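Pre-session safety checklist, two-arm cell, with comments
Zukmont demonstration room, bench 2
Checked by: Setsuko Noguchi
Second check: Petro Vakulenko
Date: Saturday, December 21, 2024

Comments go under the item they belong to. Please write whole sentences, people do read these! If you mark something "Attend", put your name next to it.

1. Emergency stop, operator side
Pressed, latched, released, reset. Both arms dropped out and came back with no fault.
OK
Comment (Setsuko): Lovely crisp action since the button was changed. I tried it with the left hand too, as the new people tend to sit on the other side.

2. Emergency stop, door side
OK
Comment (Petro): Works, but somebody had hung a coat over it. Coat moved to the hook. Coats go on the hook.

3. Base bolts and flanges
Hand check for movement, then torque check on the front arm only (rear arm is due in February).
OK

4. Speed limit in teaching mode
Confirmed on the pendant, both arms.
OK
Comment (Setsuko): Sunil asked whether we could raise it for the tray task, and I do see why, the slow runs feel endless when you've got a rhythm going. Still no for now. The examples we collect at this speed are smooth and the model seems to love them. Ask me again once we've trained on the next batch.

5. Cables, full reach test
Drive each arm slowly to the four far corners of its range and watch every cable the whole way.
Attend (Petro)
Comment (Petro): The gripper cable on the front arm is fine in most positions but I'd like more slack for anything at the near right corner. I'll re-route it on Monday. Until then keep demonstrations to the normal tray area, which is where nearly all of them happen anyway.

6. Grippers
Open and close ten times, check fingertips for looseness, check nothing catches.
OK
Comment (Petro): Fingertip fastener nipped up a touch. Please don't swap fingertips in the middle of a batch, even for identical ones. Last time we had 55 runs where the grasp sat slightly differently and poor Chathurika had to find them all by eye.

7. Work surface and fixtures
Tray seated, rail fixed, blocks undamaged, marker sheet flat and clean.
OK
Comment (Setsuko): Wipe the markers with the dry cloth only. The spray leaves a shine and then the tracking jumps about. I also went over the walls of the tray for burrs and found none.
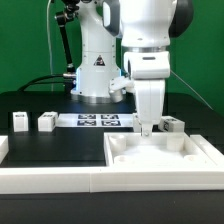 Comment (Sayaka Yoshida): Can we also agree to start each run from a properly different layout? I went through the 251 runs in the Pornix set and the starts are much too alike. Move the blocks, turn them, put one somewhere awkward. It's the awkward ones that teach it something, and they are much more fun to do.

Comment (Setsuko): Yes, yes, yes. Only keep them within reach of the arm as per item 5.

8. Clearance between the two arms
Run the front arm through a full demonstration with the rear arm in its rest position. Stop if they come within a hand's width.
OK
Comment (Petro): Comfortable. If you are recording two-arm runs, do this check again with both moving, and have a second person on the stop.

9. Hands out
Nobody reaches in to reset a block until the pendant shows "Hold" and the operator has said "hold" aloud.
OK
Comment (Chathurika Pramanik): I watched the whole morning session on Friday and everyone did it, every time. Really pleased. It also helps me, as the spoken "hold" gives a clean end point when I trim the recordings.

10. Recording
Test run recorded, played back, arm positions and video in step.
OK
Comment (Chathurika): Playback perfect. We stand at 798 good runs, with 819 recorded in all. The rejected ones are kept in their own folder, please leave them there. I want to try using the failed grasps as examples of what a bad approach feels like, and I'm rather excited about it.

11. Floor and seating
OK
Comment (Petro): Foot pedal taped down again. Tape is in the second drawer.

12. Sign-off
Cell may be used for demonstrations, tray area only, until item 5 is closed.
Signed: S. Noguchi, P. Vakulenko

Added afterwards (Sunil Khan): Read and understood, including the bit about the speed. The coat was mine.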